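Savon: inventario de mobiliario y superficies de trabajo en salas de reunión
Versión 2, 2024-04-21
Mantenimiento: Szymon Urbańczyk

Contenido
Fichas de mesas, pizarras y soportes de las salas Predico y Nazarenko, planta 2 del edificio Griddale. Cada ficha recoge sala, tipo de pieza, acabado, estado y fecha de revisión. Las fotografías se guardan en la misma carpeta que la ficha, con la orientación original.

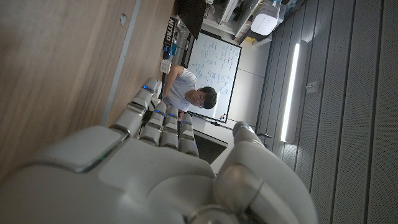
El campo "acabado" se rellena a partir de la superficie visible, sin suponer el material del núcleo. Los valores admitidos son madera clara, madera oscura, blanco, gris y otro. Cuando el canto difiere del tablero se anota aparte: la mesa de madera marrón claro con franja gris pálido en el borde lleva "madera clara" en acabado y "gris" en canto. Para las pizarras se registran el color del marco y el estado de uso; con notas y ecuaciones a rotulador azul en casi toda la superficie corresponde "ocupada". Los imanes van en accesorios, por color (rojo, amarillo).

Limitaciones
Las medidas tienen un error de roughly 2 cm en tableros y no existen para los soportes metálicos. Faltan 9 fichas de sillas. Los códigos 12 y 14 están reservados.

Cambios
Abril: se separa "canto" de "acabado". Se elimina el campo "peso".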